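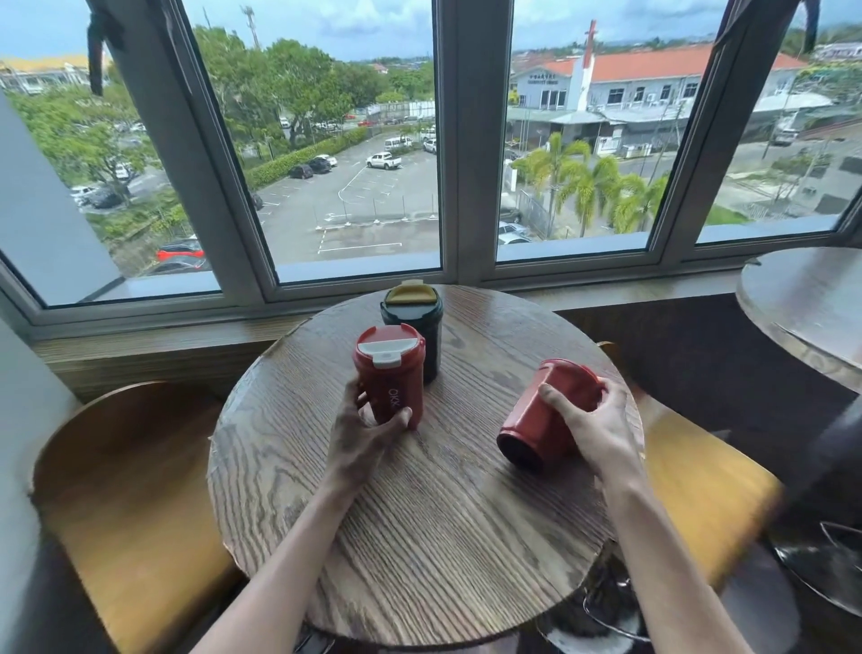

Three tumblers and a round oak table by the window.

I have been told off for sitting too long in a café exactly once in my life, and I've been thinking about it since February. It was done very nicely. A card appeared next to my saucer, about the size of a bus ticket, saying that tables were for 90 minutes at busy times and thank you for understanding. I looked up. There were four other people in the room and one of them was asleep.

I drank up and went, of course, because I'm the sort of person who apologises to doors. But I sulked all the way to the bus stop, and I've been building up to this piece ever since, so bear with me.

My view is that cafés should let people linger. All day, if they like. I think the lingering is most of what we're paying for, and that a café which hurries you has misunderstood its own business. I know how that sounds coming from a person who can make a pot of tea last from ten until lunch.

Let me do the other side first, as I do see it. Rent is awful. Milk is awful. A person on a laptop with one flat white is taking up a spot where two people might be having soup. I once worked a summer in a tea room (badly, I was moved to washing up by the second week) and I remember the owner staring at a man with a crossword as if she could lift him out of his chair with her eyes. When the takings are thin every occupied seat looks like a lost sandwich. I don't think the people who print the little cards are villains.

But have a think about when you last chose a café. Did you pick it for the coffee? I'm sure some of you did, and I salute you, but most of us can't tell one decent coffee from the next if we've also got a cold and a head full of shopping. I pick the one where I know I'll be left alone. I walk past two perfectly good places to get to mine. There's a place called Hứa, at the bottom of my hill, where the coffee comes in a glass with a thick layer of condensed milk in the bottom and you have to wait ages for it to drip through. You couldn't rush it if you tried! The whole drink is an argument for staying put. I've been going for years and I must have bought half their back wall by now, one glass at a time.

That's the bit the ninety-minute people leave out of their sums. They count what I spend in one sitting and don't count how many sittings there are. Somebody who feels welcome comes back on a wet afternoon when the room would otherwise be empty, brings their sister, buys the birthday cake there. Somebody who has had a card put by their saucer goes home and writes 3000 words about it, then cuts it down when they've calmed down a bit.

The best café I ever sat in was on Bornholm, on a holiday where it rained so hard the bicycles we'd hired never left the shed. We went in at eleven to dry off. By four o'clock we had eaten fish, then cake, then a different cake, and played cards with a pack that was missing its jacks. The woman running it brought us a candle when it got dark outside and didn't seem to want anything for it. I've no idea what we spent. More than we'd have spent cycling, that's for certain. I still have the receipt somewhere, used as a bookmark, and the ink has gone completely.

Compare that with Claltolberg, where I had to change trains last year with a good long wait. The station café there has those tall tables with no stools. You lean. You're meant to lean, drink, and clear off, and the whole place smelt of floor cleaner and everyone looked as though they were waiting for test results. I bought one tea. I'd have bought a tea, a toastie and quite possibly a second toastie if there'd been anywhere to put my bottom. I stood on the platform in the wind instead, which was free.

I do get cross about furniture, I should say. You can tell what a café thinks of you by its chairs. A proper chair with a back that curves round you a bit says come in, have you been out in that? A metal stool with a tiny seat says we'd like you gone before your legs go numb. And I'm suspicious of the big shared bench, much as I'm meant to like it. It's all very sociable in theory, but in practice you spend the whole time keeping your elbows in and pretending you can't hear about someone's boundary dispute. Give me a small round table. You can't spread out over a round table, there aren't any corners to colonise, and two people can sit at it without feeling they're at an interview.

Now, manners. Because I'm not saying anything goes, and if I'm asking cafés to be generous then we lot have to hold up our end. If you stay a long time, buy a second thing. It needn't be big. A biscuit will do. Don't take the table for six when you are one. Don't have your meeting out loud. If there's a queue with a pushchair in it and you finished your cup at half past, get up, you know perfectly well you should. I've broken every one of these at some point, the biscuit one most often, and I always felt shifty about it.

What I can't stand is having those manners turned into a timer. A friend showed me a thing called Tisent the other week, a booking system where the café gets a small light on the till when your slot is up. She thought it was clever and I suppose it is. But I kept picturing sitting there with a bad bit of news, or a good book, or a baby who'd only just dropped off, and a light coming on about me across the room.

There are so few places left where you can just be indoors near other people. The library near me has cut its hours again. The post office is a counter in the back of a newsagent's. The bench outside the bank has an armrest in the middle so that you can't lie down on it, not that I was going to. For the price of a pot of tea a café lets you sit in the warm and look out of the window, and I think that's a bargain on both sides.

I went back to the place with the cards, by the way, a few weeks ago. The cards are still there. I had a scone and left after twenty minutes, and it was quite a nice scone.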